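Samden opens orders for the Lillomley kitchen kit, our dishwasher package for research arms

CHEETHAM, 13/10/2022 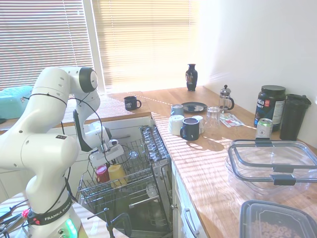

Malcolm Garside asked me straight out whether a kit like ours could cope with a kitchen people really live in, because every demo he'd been sent had two identical plates in it and a great deal of empty counter. Fair question, Malcolm! He runs the test kitchens at Brulby, he has had our kit since March, and his grumbling shaped a good part of what we're announcing today.

So, hello from Samden. I'm Shirin Ghaffari, I look after the Lillomley product line, and I've been allowed to write this release myself (we'll see if that happens again). As of today the Lillomley kitchen kit is open for orders. It's a package of software, finger sets and mounting hardware for labs and product teams who already have a robot arm and want it loading and unloading a dishwasher without spending half a year on plumbing code and brackets. The arm we work with most is the Franka Emika, so that's the one we support first. Bring your own arm, in other words. We don't sell them.

Why dishwashers? Well, I like them as a problem. The racks slide, the door gets in the way of everything, and glass is miserable for depth sensing at the best of times. Add a window with bright sun coming through the blinds and you get stripes of light over every surface, which used to drive our older software up the wall. We spent most of the summer on exactly that. The new release handles striped and patchy light much better than the last one did, and we've stopped asking customers to hang blackout curtains. My inbox is a lot quieter.

What you get in the box: a set of dark gray fingers with replaceable pads, a base bracket, a cable guide, a calibration board, and a license for the Lillomley software. There's a printed setup guide too. I fought for the printed one, as I can't stand scrolling on a phone with one hand while holding a bracket in the other.

The software comes with 3 routines. Unload Upper takes cups, mugs and glasses out of the top rack and puts them on a counter area you mark out on the screen. Load Upper goes the other way. Rack Handling slides the upper rack in and out, and it's the one I'm proudest of, even though it looks like nothing when you watch it. You can chain them together or call each one from your own code. The interface is plain Python, and the examples are short enough to read over a coffee.

Now for some numbers. We trained and tuned the grasping on 1,281 recorded runs, all in real kitchens, with whatever happened to be on the counter left where it was. The object library covers 301 items of drinkware, from chunky mugs to skinny glasses. If yours isn't in there, you can add it with the scan tool, which takes a few minutes per item and a bit of patience with anything shiny.

I should be clear about what the kit doesn't do yet. It doesn't touch knives. It won't sort a utensil tray, though we have a version in the workshop that tries hard. The lower rack is in beta, and big pans are off the table until I'm happy with how we hold them. Stemmed wine glasses work with the soft pads only, so please don't try them with the standard ones (Malcolm did, twice, and I've seen the dustpan). And you'll want a person nearby with the stop button, same as with any arm in a room where people walk about.

Malcolm's verdict, since I promised to print it whole: "Setup took us an afternoon and I'd budgeted a week. The rack routine is very good. The manual needs a better index." The index is being redone. He'll get the first copy.

Orders placed now go into the first batch, which is nearly 200 kits. We pack and ship from our own workshop here in Cheetham, in the order the requests come in. Universities get the same hardware as everyone else, plus a license that covers a whole teaching lab, so you don't have to pass one login around the class. Teams on our earlier kit can move up by swapping the fingers and installing the new software; your old bracket still fits, I checked it myself on the oldest one we could find.

If you'd like to see it before you spend any money, come and visit. We run the kit most afternoons, and you're very welcome to bring your own mugs, the odder the better. Groups should let us know ahead of time so we can find enough chairs.

For orders, review kits and workshop visits, get in touch with Shirin Ghaffari at Samden, Cheetham. Reviewers can borrow a kit for a month, and return shipping is on us.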